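Folding coats for a living, sort of: a talk with the maker of the Hulik grip kit

Spoke Wednesday with the founder of Vikano, the small outfit behind the Hulik hand-held gripper kit. Line was bad, she was between two deliveries, I typed fast. Quotes are as close as I could get them.

First, what you get. Hulik is a rental kit for labs and startups that want home-chore recordings but don't have the people to make them. Hand-held grippers, a case, spare pads, straps, an upload account. You can also pay Vikano to send its own operators out to do the recording. Most customers do a bit of both, she says.

I asked why laundry. Everybody does laundry.

"Because everybody gets it wrong," she said. "Towels, fine. T-shirts, fine, there's a lot of that already. Then a customer comes to us and says okay, winter coats. And you find out a coat is a whole other animal. It has air in it. You press one side down and the other side gets up."

So coats are now the thing they get asked for most. Puffers especially. Operators work in regular bedrooms, on regular beds, whatever blanket is on there stays on there. She was firm on that one.

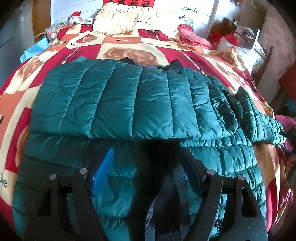
"We had a client early on who wanted a gray table. Plain gray, plain walls. We did it, we took the money. Then they put the model in a real apartment and it fell apart in front of a flowered bedspread." She laughed. "They came back. Now they want the flowered bedspreads."

The price. It's 3,000 a month for the kit, which comes with five sets of finger pads and the account. Operators are extra and she wouldn't give me a number, says it depends on the city and how many stairs. I pushed a little. She said "more than you'd think, less than doing it yourself." Okay.

Training takes eight hours, spread over two days. Mostly it's learning to slow down. New people grab like they have hands, she said, and they don't, they have two fingers and a wrist that wants to turn the wrong way. The first day is pillowcases only. Some people hate it. The ones who stay get weirdly good, she has one operator who can fold a fitted sheet with the thing and will not explain how.

What about the pads, I asked, since that's what I see complaints about on the forums. They wear. She didn't argue.

"They're a consumable. Shiny nylon is kind to them, denim eats them. If you're on jeans all week, change them Friday and don't write me an email about it."

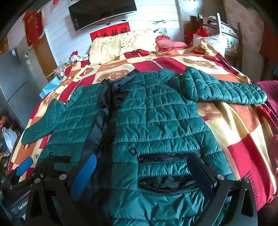 Zippers came up next, and here she got going. A pad that holds cloth well can still be lousy on a small metal pull, and the customers who order coats all want zippers sooner or later. She tells operators to lay the jacket out flat first, sleeves out to the sides, and look at what they've got before touching anything. On a coat with two zippered pockets stacked on one front panel, one with a ring pull and one with just a little slider, those are two different jobs an inch or two apart. Ring you can hook. Slider you have to pinch and the pads are wide. Her rule is to log them as separate tasks, even when the client only asked for "pockets." Clients grumble about the extra lines on the invoice, then use the labels anyway.

I asked about the competition. Stuvora sells a similar kit, cheaper, and Rostami has a glove version that a few people I know swear by. She was polite on both. Thinks the glove is comfortable and the cheap one is cheap. "Try all of them on a coat," she said. "Not on a towel, on a coat. Then call me."

Weight is my own complaint, I've had the loaner for a while and my forearm knows about it. She says a lighter body is coming in March but she's said that before (her words). The strap helps if you wear it high. I had been wearing it low, so, fair.

Last thing, failures. Do they keep the bad takes? Yes, all of them. Out of the last batch of 33 coat folds she looked at herself, a few ended with a sleeve hanging out or the whole thing springing back open, and those went to the client marked as such. Some clients pay for them, some ask for a discount. She won't delete them either way. "Somebody's robot is going to drop a sleeve. It should of seen one dropped before."

Then her other delivery showed up and she had to run. Loaner kit goes back next week, I'll post my own notes on the pads when I've had a go at denim.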